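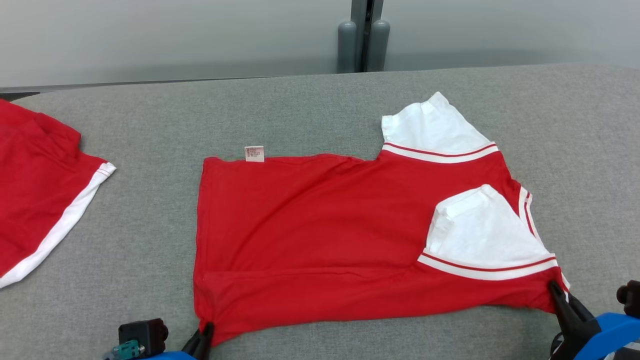

6. Puesta en marcha de la tarea de plegado

Este capítulo se aplica al puesto bimanual Nandance montado en el taller compartido, con el programa de control Tomell ya instalado. Antes de continuar, el usuario deberá haber completado la calibración de ambos brazos conforme al capítulo 5.

6.1 Preparación de la superficie

1. Compruebe que el tejido gris que recubre la mesa está tenso y sin pliegues. Si presenta bolsas, afloje los tornillos del borde posterior, estire el tejido y vuelva a apretarlos.

2. Retire pelusas e hilos con un rodillo adhesivo. No utilice productos líquidos.

3. Coloque la prenda de trabajo en el centro de la mesa. Las prendas en espera se situarán al lado izquierdo, dejando una franja de mesa despejada entre ellas y la prenda de trabajo.

Nota: para las primeras pruebas se recomienda una camiseta de manga corta cuyo color contraste con el gris de la mesa. Una camiseta roja con mangas blancas es adecuada, pues facilita la distinción entre el cuerpo y las mangas en la imagen de la cámara. Las prendas grises no deben emplearse hasta haber completado el apartado 6.4.

6.2 Ajuste de las pinzas

4. Desde el panel de Tomell, abra la ficha «Pinzas» y seleccione el perfil «Tejido fino». El valor de apertura pasará a 98.

5. Verifique que los dedos negros cierran en paralelo. Una desviación apreciable a simple vista obliga a repetir la calibración del brazo correspondiente.

6. Inspeccione las piezas impresas de color azul. Toda pieza con grietas o con separación entre capas deberá sustituirse antes de conectar la alimentación de los motores. Los archivos de impresión se encuentran en la carpeta Flistora del ordenador del taller.

PRECAUCIÓN: no introduzca las manos entre los dedos de la pinza mientras los motores estén alimentados, aunque el brazo permanezca inmóvil.

6.3 Agarre y primer pliegue

7. Lleve cada pinza, en modo guiado, hasta una de las esquinas inferiores de la prenda. El dedo debe apoyarse sobre el tejido sin arrastrarlo.

8. Cierre primero la pinza izquierda y, a continuación, la derecha. Las dos esquinas deben quedar sujetas antes de iniciar cualquier desplazamiento.

9. Separe ligeramente las pinzas hasta tensar el borde inferior. Detenga el movimiento si el panel indica un esfuerzo superior a 3000 en cualquiera de las articulaciones. Al alcanzar 4000, el controlador desconecta los motores y será preciso reiniciar la secuencia desde el paso 7.

10. Ejecute la rutina «Pliegue 1» a velocidad reducida.

Nota: una manga doblada hacia el interior, sobre el cuerpo de la camiseta, no impide el agarre de las esquinas. Anote, no obstante, la posición de ambas mangas en la hoja de registro.

6.4 Verificación

11. Repita los pasos 7 a 10 hasta completar 13 ciclos consecutivos sin pérdida de agarre. Si una esquina se suelta, el recuento comienza de nuevo.

12. Guarde el registro con el nombre del operador y entregue una copia a Zsolt Hegyi, responsable de los equipos motorizados.

PRECAUCIÓN: finalizada la sesión, lleve ambos brazos a la posición de reposo antes de cortar la alimentación. Un brazo sin alimentación cae por su propio peso.

Las modificaciones de los perfiles de pinza requieren la autorización de Silvia Kopecký. El mantenimiento de los servomotores se describe en el capítulo 7.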